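Forum > Family Movie Talk > Older Films > The animal picture that made you want a house by the sea

Started by tidepool_marge

tidepool_marge
13 October 2022
OK, I need somebody to talk to about The Lodgate Seal because my husband has heard enough! I saw it for the first time last night with my two kids and my mother, and all four of us were leaning forward by the end. I had it down as a sleepy little matinee thing (the poster does it no favors, it looks like an ad for canned fish) and then the harbor opening started and I was gone.

For anybody who hasn't seen it: a retired ferry pilot named Edon moves out to an island, finds a young seal in his boathouse, and spends a summer trying to keep the local fishermen from running it off. So little happens, and I didn't want any of it to be over. The part where he reads the tide tables out loud to the seal like a bedtime story – my mother had to leave the room.

What else is there like this? I want weather, boats, one stubborn man and one animal. No talking animals please.

granite_pete
Welcome to the club! I saw this at a church hall as a kid, projected on a sheet, and I've been pushing it on people ever since. You want Wamano next. It's a sea otter picture, slower than the seal one, and there's a storm in the middle that was clearly shot in a real storm. You can see the actors stop acting.

One small correction, he isn't retired. He's been let go from the ferry, and that's why he's so short with the postmistress in the early scenes. It's one line and easy to miss.

tidepool_marge
I missed it completely! That changes the whole postmistress thing. Now I have to watch it again, what a shame.

reelworm
I'm going to be the grump here. I like The Lodgate Seal fine, but the last 20-odd minutes are a mess. The fishermen turn around much too fast. You've got a whole village that hates this animal, then one kid falls off the pier, and suddenly they're all holding lanterns and singing. The otter film earns its ending and this one borrows it.

Best thing in it is the music, and I'd put the music up against anything from that period.

granite_pete
Nope, can't go with you on this one. Watch the big fisherman with the beard (the one who mends nets through every conversation). He's been coming around since the herring scene. He moves his boat so the seal can get past! There's no dialogue over it so people forget, but the turn is already happening well before the pier.

reelworm
He moves his boat because the tide's going out.

granite_pete
He looks right at the seal while he does it.

shelf_and_solder
Love this thread. I've owned this movie on three formats and worn out one of them. Agree with Pete about the net mender, agree with reelworm about the music. That accordion tune under the rowing scene is the first thing I ever learned to play by ear, badly.

The version matters a lot, by the way. The TV cut drops the whole sequence with the schoolteacher, so if you saw it on television you've never found out who paints the boat. I wouldn't judge the ending until you've seen the long one.
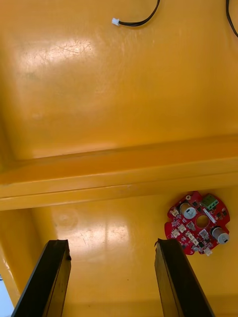 Yellow plastic up close, scuffs and all

tidepool_marge
Wait, there's a schoolteacher??

shelf_and_solder
Oh boy. Yes! She's in four scenes and she's wonderful. She's the one who tells Edon that the seal was there the summer before he came. In the short cut it seems like the seal picked him. In the long cut you know he's the newcomer, and the fishermen have a point when they say so.

nmkhize
Hello all, Nokuthula Mkhize here, I used to run the Saturday kids' program at a small repertory house and we showed both of these every May. Some practical things for anyone hunting for the long cut.

The long version runs 9 minutes more than the TV one. If your copy goes straight from the rowing scene to the fog bell, you've got the short one. The restored print came through Granström, the little Swedish distributor, and the color on it is gorgeous, all those gray-greens in the water. Our theater had 200 seats and one year we squeezed in 204 people, with four of the smallest on laps. I stood at the back and listened to a full house of children go absolutely silent for the fog bell. I still get goosebumps.

On the ending: I must have watched it with a crowd 23 times, and kids never question the lanterns. It's only grown-ups who come out frowning. I'm with the kids, though I do think the singing goes on a verse too long.

reelworm
OK, a verse too long I'll accept as a compromise. And I've only ever seen the TV cut, so maybe I should shut up until I've met the schoolteacher.

granite_pete
Somebody screenshot that.

nmkhize
Since tidepool_marge asked for more of this kind of thing, I'll put my old program order in the next post. It worked well for ages six and up.
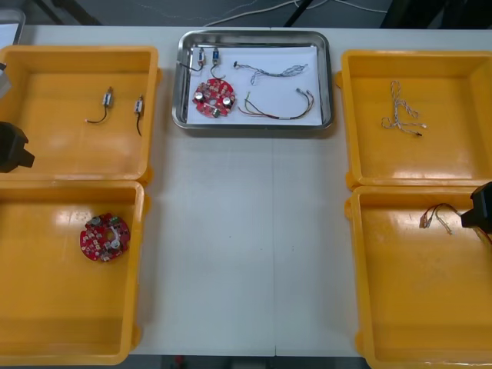

What to watch next (nmkhize's list)

1. The Lodgate Seal, long cut. Start here, obviously.

2. Wamano. Give it a little patience. The first stretch is mostly a man fixing a roof, and then the otter steals his hammer and you're in for good. The storm may be too much for very young ones, so sit close.

3. After that, go back and watch the seal again. I mean it! The two pictures talk to each other. Both men lie to a child about where the animal has gone, and only one of them takes it back.

tidepool_marge
Printing this out. My older one has already asked whether the otter dies. Can anybody tell me without spoiling the rest?

granite_pete
The otter's fine. The roof isn't.

shelf_and_solder
Ha! True. And the dog's fine too, for anyone who worries about the dog. He disappears for a while in the storm but he turns up under the porch.

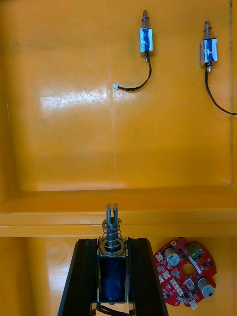

Push-pull solenoid, plunger end up

reelworm
Update from the grump. Found the long cut at my library, on a disc with no case, and watched it tonight. The schoolteacher is terrific. The scene where she paints the boat and won't say what color until it's done – I rewound it twice. I still think the pier is rushed. But I watched the net mender the whole way through, and Pete, he does look at the seal.

granite_pete
I'm so happy right now.

tidepool_marge
We're doing the otter this weekend, my mother's bringing tissues. Will report back!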